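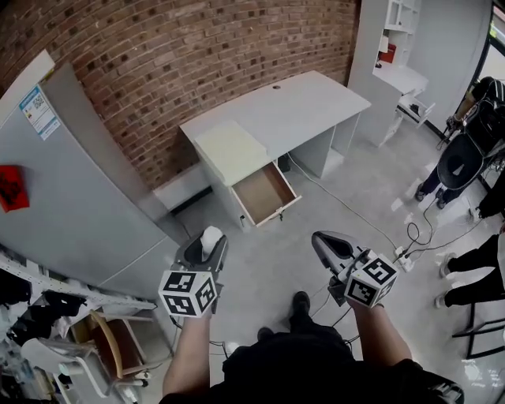 Soledad Mercado asked at the members' briefing in January whether any machine on the market could be trusted to tidy an office at the end of the day, and whether the Association ought to be advising firms to budget for one. The short answer given at the briefing was no. The longer answer is set out in this item, as several members have since written in on the same point.

Office tidying is often treated as the easy end of domestic and commercial work. A person opens a desk drawer, puts a sheet of paper inside, wipes the top with a cloth and moves on to the next desk. Each of these steps has been carried out by machines in laboratories for some years. Carrying them out in order, in a room where the furniture has been shifted and people are present, remains a good deal harder.

Drawers are a fair test. A machine must find the front edge, take hold of it, pull in a straight line and stop before the drawer comes off its runners. In the trial reported to us by Triltorora, the machine was given 267 attempts at opening a desk drawer, placing a single item inside and closing it again. It completed 62 of them without help. Most of the failures came at the closing stage, when the item had been left standing above the rim.

Soft items present a different difficulty. A tissue or a duster has no fixed shape, and a grip that suits it when flat may not suit it once crumpled. Paper lying on a smooth desktop is awkward for the opposite reason, as there is no edge to take hold of. A person slides the sheet to the side of the desk without thinking about it. The Triltorora machine was able to do so only when the sheet had been placed within reach of the near edge.

Much present effort therefore goes into recording how people do the work. Hand-held grippers allow a person to open the drawer or pick up the cloth with the same kind of jaw that a machine would use, and printed marker patterns help to track where the gripper is at each moment. Zullitz has told members that its office programme will collect 3,000 such recordings before any machine is placed with a customer. The Association welcomes this caution.

Sihan Dong, writing on behalf of the facilities group, has asked that members also consider the floor. Trailing cables, power strips and chairs left away from their desks are ordinary features of a working office. A wheeled machine must avoid all of them, and most present models are tested in rooms that have been cleared beforehand. The group proposes that suppliers be asked to state in writing whether their results were obtained in a cleared room or in one left as staff had left it.

Members considering a trial are advised to begin with one task, at one desk, and to keep existing cleaning arrangements in place throughout. Nevotel has offered a 90-minute demonstration to any member firm with a suitable room, and requests should be sent through the Association's office in the usual way. The facilities group's draft questions for suppliers are available from the same address, and comments on the wording will be accepted until the end of the month.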